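The Long Life of Blue Jeans

My grandmother had a drawer for knees. It sat second from the bottom in the tall dresser in her back hall, and it held nothing but squares cut from jeans that had given up everywhere else. When one of us came in from the creek with a hole, she would pull the drawer open, hold a few pieces against the damage, and settle on the one that was closest to the right shade of tired. It was never an exact match. By the time I was ten I owned a pair with three different blues on one leg, and I thought they were the finest pants in the county.

I have been thinking about that drawer since May, when I drove out to Kiker to spend a few days with the people who run the mending room there. Kiker is a small river town with one good bakery and a lot of empty brick, and most of that brick used to belong to the Gralel mill, which wove denim until the looms were sold off and hauled away. Practically every family I met had somebody in the mill at one time or another. They talk about cloth there the way people in other towns talk about corn or basketball, with strong feelings and long memories, and they will turn up the hem of your pants to look at the inside while you are still saying hello.

The mending room is on the ground floor of what was once the Gralel pay office. It has tall windows, a radiator that knocks, and four sewing machines of very different ages. The women who started it had all worked at the mill, and their first idea was simply to get together and sew and complain. Then a neighbor brought in a pair of overalls, and another neighbor brought in six, and now there is a ledger by the door with 538 repairs written in it, each with a line or two about what went wrong. I could have read that ledger all afternoon (and one afternoon I did). "Crotch, bicycle." "Back pocket, keys again." "Knee, proposal of marriage, gravel."

What they taught me first was how to look at a pair before picking up a needle. You turn it inside out and hold it up to the window, and the thin places show as little clouds of light. A thin place that hasn't opened yet is the easiest thing in the world to fix and the thing people almost never bring in. Everybody waits for the hole. The oldest of the menders told me she has started checking her grandsons' jeans while they are in the shower, and she reinforces them on the sly, and so far the boys believe they have unusually tough knees. 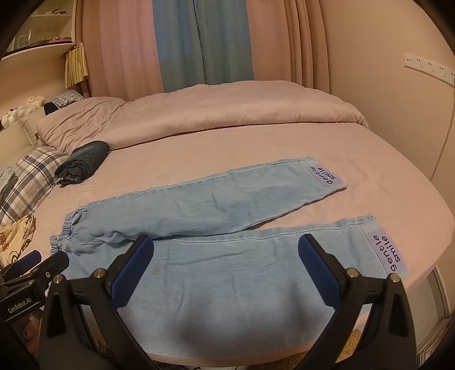 Denim is woven on a slant, and most of what is lovable about it comes from that. The blue threads run one way and the white ones run the other, crossing over and under in a stepped pattern that makes the fine diagonal ridges you can feel with a thumbnail. The dye in the blue threads mostly sits near the outside, so as the cloth rubs against chairs and car seats and the corners of kitchen tables, the white core starts to come up. That's how a stiff dark pair works its way toward the pale, washed-out blue that so many of us like best, the blue that used to take years of wearing and that you can now buy on the first day. Children's and casual styles tend to start out pale, and they have gotten more playful too. I'm fond of a pair with lavender patches on the legs that say "gentle smile" and ruched elastic at the other end, and I can imagine just what my grandmother would have said about it. She'd have asked what the patches were covering. Then she would have felt the cloth between two fingers, nodded, and wanted to know where she could get some of that purple.

The menders are of two minds about patches in general. One camp wants the repair to vanish. They match thread under the window light, they darn back and forth in tiny rows along the slant of the weave, and they are pleased when you can't find their work. The other camp likes a patch you can see from across the street. I went out there sure that I belonged to the first group, and I came home with a bright green square on my left knee, so you may draw your own conclusions. The argument has been running as long as the room has been open, and it gets warmer toward lunchtime. It stops completely when somebody goes across to the bakery.

Elastic is another sore subject. The mill women grew up with a zipper, a rivet, and a button that could chip a tooth, and some of them held out against anything stretchy well into their sixties. Then one of them broke her wrist on the ice and spent the winter in pull-on jeans, and she came back to the mending room a changed person. She now speaks of the gathered waistband the way some people speak of a favorite aunt. There is a trick to mending one, she says, and the trick is to leave the gathers alone as long as you possibly can. If the elastic has gone slack, you open a short stretch of the inside seam, pin the new elastic to the end of the old, and draw it through slowly, easing the fullness along with your fingers as you go. Hurry it and all the pleats will bunch up on one side, and you'll walk around all day feeling as though you are wearing your pants slightly sideways.

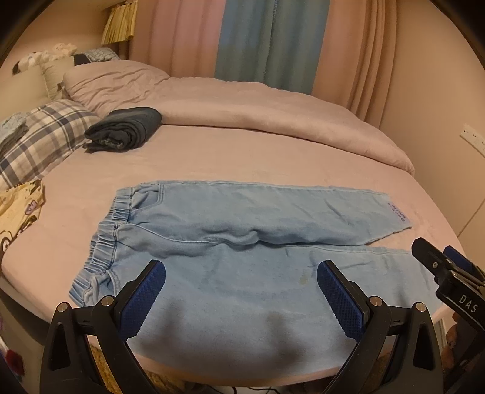 Gathered denim at the waist, with the curve of a front pocket beside it.

Pockets take up more of the ledger than anything except knees. The bag inside usually goes before the denim does, worn through by coins or a pocketknife, and the cure is a dull one: cut out the old bag, trace it, sew a new one from whatever sturdy cotton is lying around. The mending room gets its cotton from Dufour, a shirt shop two towns over that saves its ends in a barrel. So a good many farmers around Kiker are walking about with pinstriped pockets, or pockets covered in tiny sailboats, and most of them seem to enjoy the secret. One man comes in every so often to ask whether there is any more of the flamingo print. There is always a little more of the flamingo print.

And then there are the pairs that can't be saved. I had supposed this would be a sad part of the visit, and it was the opposite. Behind the pay office is a low shed where the hopeless jeans go, sorted into bins by color, and twice a week they are cut down by hand. The long straight stretches from the thigh and calf are kept for patches. Seams are cut away whole, and a basket maker buys them by the pound and weaves them into something you could carry firewood in. Waistbands turn into dog collars. What's left over goes off in sacks to Farkus, a small outfit that shreds old cotton and presses it into padding, and Farkus takes it all, down to the lint. It needs roughly 1000 pounds to make a run worthwhile, so the sacks pile up in the shed for months, and the cats have the time of their lives.

I asked how long a pair of jeans ought to last. That set off a discussion that went clear through the coffee. Somebody had a pair at home that was 22 years old and still went out to the garden. Somebody else said it depends entirely on the washing, and there they all agreed for once: inside out, cold water, not too often, and hang them up by the hems so that the weight of the waist pulls the legs smooth. Dryers were mentioned with real bitterness. I confessed that I use one, and there was a silence, and then a hand patted mine.

On my last morning they let me do a repair of my own from start to finish. It was a small tear beside a back pocket, nothing fancy, and it took me the better part of two hours. I cut a patch with rounded corners – square ones lift and catch, I'd been warned more than once – and I basted it down on the inside and worked my rows across the hole, and I pulled out a good third of them and did them over. The woman beside me finished an entire pair of coveralls in that time and told me all about her gallbladder. When I tied off my thread she took the jeans from me, turned them to the window, and ran her thumb over the place a few times without saying anything. Then she reached for the ledger and handed me the pen.

I wrote "Back pocket, nail," and the date, and she had me add my initials. On the way home I stopped at my cousin's house, where the old dresser lives now. The second drawer from the bottom is full of phone chargers and birthday candles these days, but way in the back, folded flat, there was still one square of blue. She let me have it.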